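3.2 Desk surfaces and reported glare

The survey was sent to office staff at three sites in Trelgate in May and closed on 1st July. We received 1,363 usable replies. Cosgrove's earlier study of the same district asked only about lighting, so we added nine items on the desk itself: surface color, finish, age, and how cables reach the floor.

Staff with light wooden desktops reported less eye strain in the afternoon than staff with white ones. The difference held after we adjusted for window distance and hours at the screen. It was smaller among people who had worked at the same desk for over 3 years - a group that may have stopped noticing glare or moved their monitors to avoid it.

Cable routing had no clear link to eye strain, but it did affect how people used the space. Where a desk had a round grommet hole cut into the top (Figure 3), respondents tended to keep papers on the opposite side and to leave the monitor where it was first placed. Kirsty Cosgrove coded the open comments, and the most common complaint was that the hole took up room needed for writing. We return to this point in Section 4, where desk depth is treated as a separate variable. 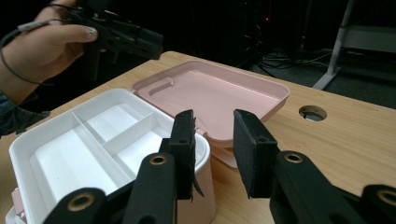 Figure 3. Light wooden desktop with a round cable grommet.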